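Home | Syllabus | Notes | Labs | Reading list

Lecture notes, unit 8: Learning bimanual placement from hand-held gripper demonstrations

Last updated 2025-11-11

8.1 Problem statement

We want a policy that takes small household objects from a work surface and places them in an open tray. Two arms are available. Input is one wrist-mounted wide-angle camera per arm plus the gripper width. Output is a short sequence of relative end-effector poses and widths for both arms. No depth, no object models, no force sensing at the wrist.

Unit 7 treated the single-arm version under teleoperation. The change here is in where the demonstrations come from. A person holds one gripper in each hand and does the task directly, with the camera fixed to the tool. The robot is absent during collection, so its kinematics and its joint limits are absent from the data as well. Much of what follows deals with that gap.

8.2 Notation

Let o_t be the observation at time t: two images, two widths, and the relative pose between the left and right tool. Let a_t be the pair of target poses and widths. A demonstration is the sequence (o_1, a_1), ..., (o_T, a_T). The policy predicts a chunk of H actions from the last 2 observations. Throughout this unit H = 20, and the first 8 actions of each chunk are executed before the policy is queried again.

Poses are expressed relative to the tool pose at the time of the query. There is no world frame in the policy. If you find yourself writing a base transform in the training code, something has gone wrong upstream.

8.3 Recovering actions from video

The hand-held tool does not report joint angles. Its pose is recovered by visual-inertial tracking on the wrist camera stream, using a map built from a slow scan of the work area before the demonstrations start. Both tools are localized in the same map, which gives the inter-tool pose for free.

Failure cases to know:

(a) Low texture. A plain tabletop filling the view gives few features, and the track drifts or drops. A patterned cloth helps near the surface. Background clutter helps whenever the tool is raised.

(b) Self-view. The fingers and linkage occupy a large, fixed region of every image. Features found on them do not move with the world and must be masked out before tracking. The same mask must not be applied to the policy input, where the fingers are useful.

(c) The other tool. In bimanual work the second gripper enters the view and moves independently of the background. Tandem motion of both tools is the worst case, as the second gripper then looks static to the first camera. Outlier rejection handles this if enough background is visible.

(d) Repeated pattern. A regular grid is rich in corners, but the corners look alike. Relocalization after a dropped track can land one cell off. Check the residuals after every relocalization event, not only the mean over the episode.

Gripper width is read from the image by locating the finger pads. Occluded pads are filled by interpolation for gaps of up to five samples. Longer gaps invalidate the segment.

8.4 Latency matching

In collection, image and pose come from the same device and are nearly synchronous. On the robot they are not. Let d_c be camera latency, d_p proprioception latency and d_e execution latency. Observations are aligned by delaying the faster streams to match the slowest. Actions whose target time has already passed when inference finishes are discarded, and the remainder are sent ahead by d_e.

Measure these on the actual setup. The values in the Tutholm lab config are for the Tutholm arm and should not be copied to Gandale.

8.5 Policy

The image encoder is a pretrained vision transformer, fine-tuned, shared across the two cameras. Embeddings are concatenated with widths and the inter-tool pose and passed to a conditional diffusion head over action chunks. Training minimizes the usual noise-prediction loss:

L = E || eps - eps_theta(a + noise, o, k) ||^2

where k is the diffusion step. At run time a shortened sampling schedule is used. The derivation is in the unit 5 notes and is not repeated.

8.6 The placement data

The running case for this unit is the Pemico set: mixed small objects, a shallow tray, two hand-held grippers. Objects were chosen for variety of grasp. A flat lid has to be taken across its diameter with the pads close to the cloth. A coiled cable has no stable outline. A long rectangular USB device can be gripped across the short side or, badly, along the long one.
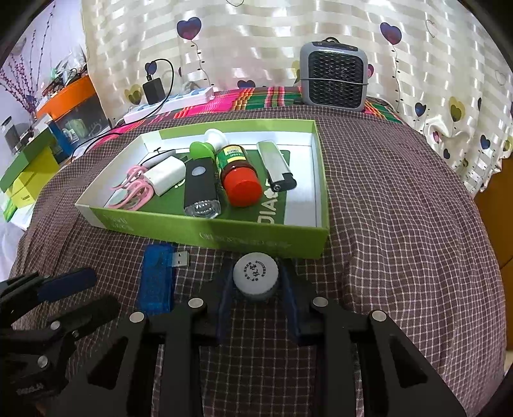

Hala Shboul objected that the lid and the cable should not be scored by the same success criterion, given that a cable can be inside the tray at one end and over the wall at the other, and she asked for a separate label for partial placement. The point is accepted. Use three labels in Lab 8: placed, partial, failed. Report partial on its own line and do not add it to placed.

Two properties of this data matter for the policy. First, the tray fills up over an episode, so the placement target depends on what is already in it. A policy with a short observation window must read the free space from the current image. Second, hand assignment is not labeled. Demonstrators pick whichever hand suits them, and the distribution is bimodal for objects near the midline. Regression heads average the modes and send both arms halfway. The diffusion head commits to one mode per chunk, but it may switch between chunks. This appears as hesitation near the object.

8.7 Ablations

Run on Bratu, same checkpoint budget for all variants. Qualitative findings only; the tables are in the lab packet.

Removing the inter-tool pose: grasps are unaffected, collisions between grippers over the tray increase.

Absolute instead of relative actions: fails whenever the tray is moved from its training position.

No latency matching: overshoot on approach, worst for flat objects.

Cropping the image to the central region: the second gripper is seen late, and hand switching gets worse.

8.8 Exercises

1. Show that the relative action representation is invariant to a rigid motion of the map. State what happens to the inter-tool pose.

2. With H = 20 and 8 executed steps, derive the largest total latency, in control periods, for which a fresh chunk always covers the next executed segment. Assume inference starts when the previous segment starts.

3. Propose a filter that removes demonstrations the robot cannot reproduce kinematically. What bias does it introduce in hand assignment?

4. Modify the chunk sampler so that hand choice persists across 2 consecutive chunks. Compare against the unmodified sampler on objects near the midline.

Exercise 3 is due with the Lab 8 report. Bring the reachability plots as separate files.

Contact: course staff | Copyright, the course authors | Back to top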